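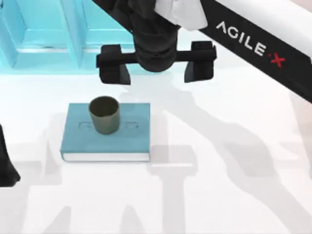
Tuesday, April 27, 2021

Bread again, and I am happy to say the Gurkden rye is coming along nicely! I fed the starter last night with the coarse flour from Pildale, the 900 gram bag with the torn corner, and by breakfast it had climbed well past the rubber band and smelled like apples. I mixed at eight, a bit stiffer than last time – the Tratora loaf spread all over the stone and I am still a little sore about it.

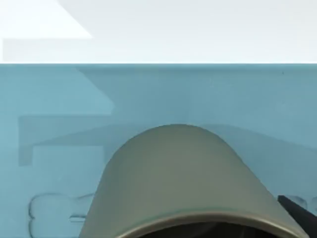
Isaac Wendell
Test baker, Gautier bread workshop

Folded every half hour, five folds in all, and then left it alone (hard for me, as you all know). The dough felt tight and springy by the end, much livelier than anything we got out of the cold weeks earlier in April. I shaped two rounds and put one in the fridge so we can compare crusts tomorrow.

Salt is getting low, and whoever has the good lame, please put it back in the drawer – I slashed mine with a paring knife and it dragged. The warm one bakes at 6. Still have to write down the oven settings, and ask Pildale whether they will sell us the bigger sack.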